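Sun 13 October

Cell 2, sim side (Virk). Picked up from Nadiia's note about the arm stopping short on the drawer pull. In on my own till lunch, Refilwe after.

Symptom as she wrote it: lower drawer opens fine from the old start pose, then since the gripper swap in the model the fingers close on nothing, just left of the handle. Upper drawer same but worse. No error, planner thinks it got there.

Checked first:
- joint limits file, matches the real arm
- home pose, ok
- drawer slide friction, somebody had doubled it, put back
- cabinet mass, left alone

So probably tool offset. Opened the hand config and yes, TCP still the one from the long fingers. We moved to the short ones in June and only the real controller got updated. Bent did that one, the sim copy lives in another folder and is easy to miss. Changed it in both now. Please dont keep two copies, I'll ask Anel if we can have the sim read from the controller export.

Re-ran from the usual start, hand out over open floor and well clear of the cabinet, fingers down. Kept the approach slow so I could watch the wrist.

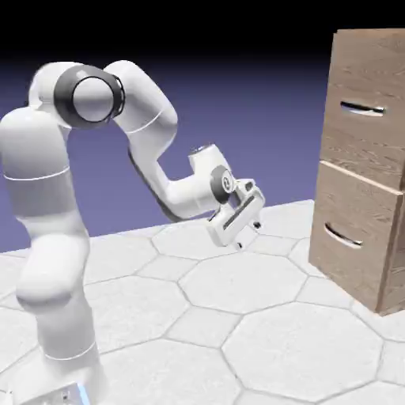
Seed 1214 first, as that was the one Nadiia had failing every time. Pulled the lower drawer all the way, let go clean. Then the upper one, also good, though the elbow swings wider than I like on the way in. Not touching that today.

Then a batch of 300, randomized cabinet position. Over 2 hours on the Britetti box, it is slow when Clumen is syncing. Remember to pause the sync!! Failures left are nearly all upper drawer with the cabinet turned away from the arm. Finger tip catches the lip of the handle and slides off. Contact settings I think, tip friction is still the default. Seperate job.

Also the render log filled the disk again at run 3586. Cleared it by hand. Needs a proper rotate, Khanyisile has a script from the Nastine cell, will get it off her.

Refilwe looked over the offset change, agrees with the sign on z (I had it flipped for the first ten minutes, explains the one run with the fingers in the floor, deleted that).

To do
- tip friction, try the value off the real pads, Nadiia has the sheet
- elbow swing, maybe a via point above the approach
- one TCP file, Anel
- log rotate
- label the old long finger config OLD so it stops getting loaded

Do not run the overnight job on the real arm until the friction thing is in. Left a note on the pendant too. Config saved under shortfinger_b, the plain shortfinger one is the bad z.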